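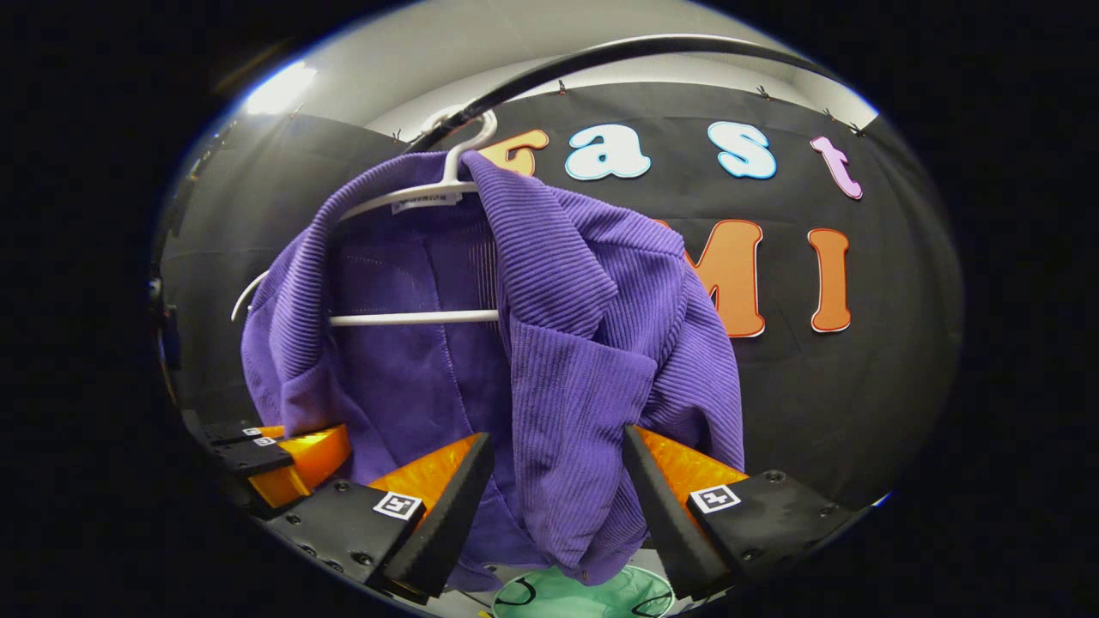 The Sleeve

Saturday, ten to six, and Hinata Imai had her coat on already. One more garment. Kaneko had said one more at five o'clock as well.

"Last one," he said. "Corduroy. Then the bus."

She picked the grippers up again. Left hand, right hand. Her wrists ached from the outside in. All week they'd been teaching the big machine at the back, the Maruyama, how to put clothes on hangers and take them off again, and the way you taught it was you did it yourself, over and over, with its fingers on instead of yours. Shirts were fine. Shirts she could do asleep. Corduroy grabbed at everything.

She got one shoulder on. The other one rode up in a lump. She tugged at the hem, let go, tugged again.

"Leave it," Kaneko said. "It needs to see bad ones."

"Does it?"

"Tanabe says."

Tanabe said a lot of things. Tanabe was in the glass office with a phone under his chin, telling somebody at Plarnau that yes, Monday, definitly Monday.

Six o'clock. Lights half off. Coat still on. Kaneko loaded the day's work and sent it over, and Lok-yiu Yuen went round the cage to watch the first run, the way he always did, with his tea. Plum-coloured jacket on the rail, same one, moved across. Both arms woke up. Went looking for the collar. Found it.

Lovely, for a bit. Really quite lovely. Hinata could see herself in it, the little double tug she did, the pause before. Horrible to watch, like hearing your own voice on a machine.

Then the left arm closed on the cuff and didn't open.

"Give it a second," said Kaneko.

It had a second. It tugged. The rail shook. It tugged again, harder, and the hanger gave with a crack and half of it went over the cage like a thrown spoon.

"Stop it," said Lok-yiu. "Kenta. Stop it."

Kaneko hit stop on the screen. The screen said STOPPED. The arm tugged.

What she should have done was go for the red button by the door. That was the training, Anoma Pramanik had made them all walk to it and put a hand on it, first morning, one by one, feeling silly. What she did was look at the gate. The gate was open. Lok-yiu had gone in with his tea. He was standing inside the cage with a mug in his hand, and the gate was meant to kill the power if it was open, and the power was not killed.

"Lok-yiu, out."

"I'm fine, I'm miles off it."

"Out."

The arm swung round with the jacket hanging from it. Not fast. People always think fast. It swung like a door in a draught, and the free sleeve came after it and wrapped Lok-yiu's forearm, mug and all, twice round, neat as you like. And the arm felt something heavy on the cloth and did what it had been taught to do with something heavy on the cloth.

It tugged.

He went onto his knees. Tea everywhere. He made a noise she hadn't heard out of a grown man.

She didn't remember the walk. Eleven steps, she measured it later in her head, in bed, more then once. Her hand was on the button and it was just quiet, suddenly, the fans running down, Tanabe still going in the glass office. Definitely Monday.

The brakes had locked so they had to cut him loose. Kaneko did it with the packing scissors, hands all over the place. Sawed straight through the cuff. Lok-yiu's wrist was already fat and a bad colour.

"It's a nice jacket, that," he said, grey in the face. "Was."

Anoma came in from home, wet hair, no make-up, and didn't shout. She went to the gate and crouched. There was a bit of wire in the switch, bent round, tidy. Someone had taken trouble over it.

"Who's been in here since Thursday?"

Kaneko looked at the floor. Tanabe had come out of his office by then, phone down by his leg, still lit up.

"It kept tripping," he said. "Every time anyone brushed the gate. We'd never have got to 200 garments, Anoma. You know what Plarnau are like."

"And the stop on the screen?"

"That's Grillex's software. That's not us."

"It's asking it nicely, is what that is," she said. "It was waiting to finish the move. It couldn't finish the move. Could it?"

She pulled the wire out and put it in her pocket.

Hinata missed the bus. Missed the next one too. She sat on an upturned crate by the rail and waited for Kaneko to come back from the hospital, and when he did he said sprained, not broken, and they'd kept Lok-yiu in the corridor over two hours for that.

"I taught it that," she said. "The tug."

"You taught it to hang up a coat."

"I do it twice. I don't know why I do it twice."

He didn't have anything for that. He picked the cut cuff up off the floor, looked for somewhere to put it, put it down again.

Her sleeve had caught on the crate. She felt it catch. She sat there quite still, and then undid the button, very slowly, and slid her arm out and left the coat where it was.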